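Open Day Block Pushing: data card and README

Summary

Recordings from the tabletop pushing demo at the Hrynyshyn Hall open day in November. A single arm with a straight rod pushes small colored blocks around a wooden board, following short typed requests from visitors. The set has 1000 episodes. Each episode is one request and whatever the arm did in response to it, up to the time limit.

Maintainer: Nkrumah Asamoah
Version: 3
Status: finished, no more episodes will be added

Background

The demo was set up for the general public and ran from morning until late afternoon. Visitors came up to the barrier, typed a request on the keyboard, and watched. Most were families and students from the technical college. The arm was run by a policy trained beforehand in the Lovby workshop, and no training was done during the day. An operator stood at the stop button and could end an episode at any point.

We recorded everything because the requests people type at an open day are different from the ones we write ourselves. Ours tend to say "push the red star to the green star." Visitors wrote things like "make them all friends" and "put the heart by itself." Both kinds are in the set, and the split is marked in the metadata.

Setup

The work surface is a blue perforated pegboard with a light maple board lying flat on it. The blocks stay on the maple board. They come in four colors, red, blue, green and yellow, and the shapes include cubes, cylinders, stars, a heart and a hexagon. The rod comes down from above and has a rounded tip. It can only push. There is no grasping in any episode.
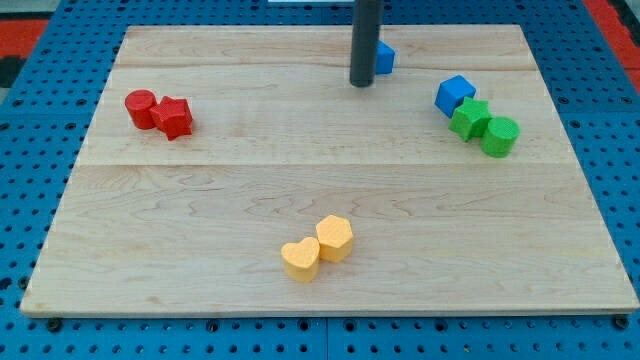 Still from a visitor episode. The yellow heart and hexagon are near the front of the board, and the rod is at the far side by a blue cube.

Blocks were not put back in a fixed pattern between episodes. The next request started from wherever the last one left them, unless a block had gone off the board or a visitor asked for a fresh start. This means start positions are not evenly spread. Groups of touching blocks are common, and the model should not be scored as if each block began on its own.

Files

episodes/ has one folder per episode, numbered from 0000
episodes/NNNN/frames/ has the color images
episodes/NNNN/actions.csv has the rod position commands in board coordinates
episodes/NNNN/request.txt has the request as typed, spelling mistakes included
meta.csv has one row per episode
splits/ has the train, validation and test lists

Columns in meta.csv

episode: folder number
source: visitor or staff
session: 1 to 6, in the order they were run
outcome: done, partial, failed or stopped
fresh_start: yes if the blocks were rearranged by hand first
notes: free text from the operator, often blank

Outcome labels

Labels were entered by the operator at the end of each episode. For open requests such as "make a face," the operator asked the visitor whether it counted. Treat those labels as opinions. "Stopped" means the button was pressed, usually with a block close to the edge.

Known problems

Session 2 has a clock offset between frames and actions. The corrected times are in actions.csv, and the original ones are kept in a column called t_raw.

In session 4, 16 episodes have an empty request.txt. The keyboard had come unplugged and the arm was given the previous request again. They are left out of the splits.

Requests in languages other than English were kept as typed. There is no translation.

Privacy

Names typed into requests were replaced with NAME. The cameras pointed at the board and no sound was recorded. If you find anything personal that we missed, send the episode number and it will be removed in a corrected release.

Changes

Version 3: fixed session 2 times, added the fresh_start column
Version 2: removed names from requests
Version 1: first release, shared with the demo staff only

Use

Free for research and teaching. Please cite the version number along with the title.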